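Section 4. Installing the Lorisura 600 Line-Interactive Battery Backup

4.1 Before you begin

The Lorisura 600 supplies short-term battery power to a desktop computer, a monitor and a small network router. It is not intended for laser printers, space heaters or medical equipment.

Check the carton for the main unit, the USB cable, the battery tag and the warranty card. If a part is missing, contact Gindix customer service before you connect anything.

CAUTION: The unit ships with the battery disconnected. Do not plug it into a wall outlet until step 3 of Section 4.2 is complete.

4.2 Connecting the battery

1. Place the unit upside down on a soft, dry cloth.
2. Slide the battery door toward the rear panel and lift it off.
3. Push the red lead onto the red terminal until it seats fully. A small spark at this point is normal.
4. Replace the door. It clicks twice, once at each end.
5. Write the month of installation on the battery tag and stick the tag to the rear panel.

4.3 Connecting equipment

1. Shut down the computer and switch off the monitor.
2. Plug the unit directly into a grounded wall outlet. Do not use a power strip or an extension cord.
3. Plug the computer and monitor into the outlets marked BATTERY + SURGE.
4. Plug speakers and desk lamps into the outlets marked SURGE ONLY. These outlets lose power during an outage.
5. Let the unit charge overnight before you rely on it. It charges whether the front switch is on or off.

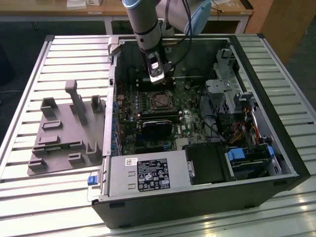

Can the unit be laid on its side under a desk?
Only with the vent side facing up. In any other side position the vents are blocked and the unit shuts down when it overheats.

4.4 Setting the transfer sensitivity

The factory setting is Medium. If the unit switches to battery often while the room lights stay steady - common with generators - change the setting to Low.

1. With the unit on, hold the MUTE button until the display flashes.
2. Press MUTE again to step through Low, Medium and High.
3. Wait for the display to stop flashing. The setting is saved.

NOTE: Error code 233 means the battery door is open or the red lead is loose. Switch the unit off, unplug it and repeat Section 4.2.

4.5 Self-test

The unit tests itself every Sunday at the time of day it was first switched on. Equipment stays powered during the test. To move the test to another time, switch the unit off and turn it on again at the hour you want.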